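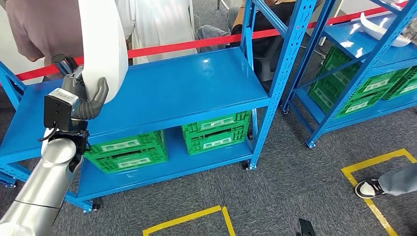

Erora teaches warehouse robots by remote control

Dec 17, 2025

Erora has started recording demonstrations for a new set of handling tasks, the company said, with operators guiding robot arms through each job by remote control before the machines try it alone.

The tasks cover the kind of work done at open shelving: picking up cloth and other soft goods, moving them from one spot to another, and setting them down near crates without knocking anything over. The practice area has blue shelving units on casters, green crates with white labels, and yellow tape on the carpet. A red belt barrier runs behind the shelves.

Frøydis Strand, who leads the training work at Erora, said soft items were chosen first.

"A box is the same shape every time you reach for it," Strand said. "A sheet of fabric hangs differently every time. We could write rules for that for years, or we could have a person do it 200 times and let the system learn from the recordings."

That figure is the company's target for each task. The operator moves a handheld controller and the arm follows, while the software stores the position of every joint, the opening of the gripper and the video from the cameras. If the operator drops an item or reaches too far, the attempt is marked and kept in a separate folder. Strand said those recordings are used later, when the team wants to show the system how to recover from a mistake.

The first task, which involves pulling a length of fabric off a high hook and laying it on a shelf, took 376 attempts to reach the target. The second took fewer. Strand put the difference down to practice on the part of the operators, who had to get used to the short delay between their own hand and the arm.

The company is also testing a second method, in which a person takes hold of the arm and moves it directly. It gives smoother paths for slow jobs such as lining up a crate, Strand said, but the person's hands often end up in the camera view, and the recordings have to be checked one at a time. Remote control will stay the main method for now.

The software that turns the recordings into robot movements comes from Trova, a smaller firm that has worked with Erora since April. Under the agreement, Trova can use the recordings to improve its own product but cannot pass them on.

Erora plans to place the first trained robots with Illesa, a textile rental business that sorts and shelves clean linen. Illesa has asked for robots that can work from rolling shelves, as its staff move the units several times per shift. For that reason the training team shifts the shelves a little between recordings - a few inches to one side, or turned at an angle - so the system does not learn a single fixed layout.

Strand said no date had been set for the Illesa trial. The team still has three tasks to record, including one with two arms working on the same sheet.

"Folding is the one everybody asks about," she said. "We're not there yet."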